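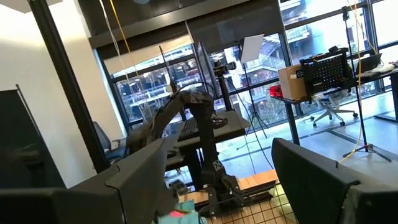

Kimlow Dark Gray Desk: Two Months In

Reviewed by Felista Okoth, 2022-06-12

I paid $412 for a flat surface, so let's talk about the surface. It takes a black keyboard with elbow room to spare, and it hides coffee rings beautifully. Dust is another matter — by April I could have signed my name in it.

Assembly took Wayne Bickerstaff one evening and most of his vocabulary. The Otura at $208 went together faster, but it wobbled when I typed anything with conviction. The Kimlow stays put.

Wipe it with terry cloth. Paper towels leave lint, and on this color lint looks like weather.
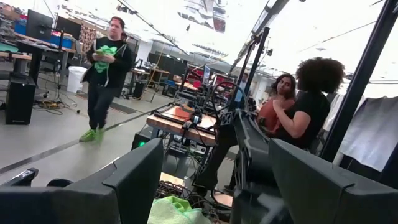

Light green terry, the only accessory I'd recommend.

Four stars. The fifth is somewhere with the spare bolts.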